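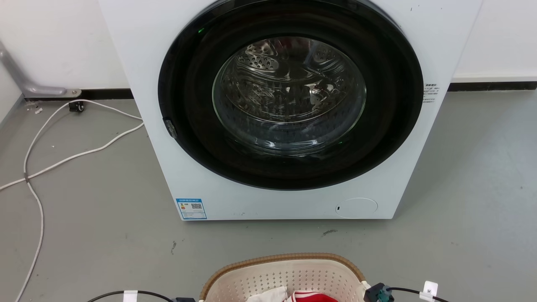
Section 4. Setting up the laundry run

Read Section 3 first. If your team skipped Section 3, the robot will know, and so will the judges.

4.1 Before you power on

1. Put the washer door in the closed position. The Odonar round always starts closed, and a practice score from an open door counts for nothing except morale.

2. Place the basket in front of the washer, between the door and the robot. Load it with club laundry only. Red items are allowed and the arm handles them well. Your whites are your own business.

3. Move loose cable on the floor out of the driving path. The base can climb a cable. It does not climb down gracefully.

4. Check that the slack in the gripper cable clears the basket rim through the full reach.

CAUTION: Keep hands out of the basket once the arm is live. The gripper cannot tell a sleeve with an arm in it from a sleeve without one.

4.2 Teaching the door

1. Open the Skonik panel and load profile 851. Profile 200 is for the old dryer and will punch the glass.

2. Jog the gripper to the door rim and press Save Point.

3. Run the approach at 36 percent speed. Repeat until it stops in the same place three times in a row, or until the building closes.

Note: The glass is domed and shiny, and the depth reading wanders when it looks straight at it. Aim for the black ring.

4.3 If it stops

Error 2676 means the gripper closed on nothing. Check the basket, then check who last edited the Dolier config file. Restore the October copy and start again from 4.2, step 1.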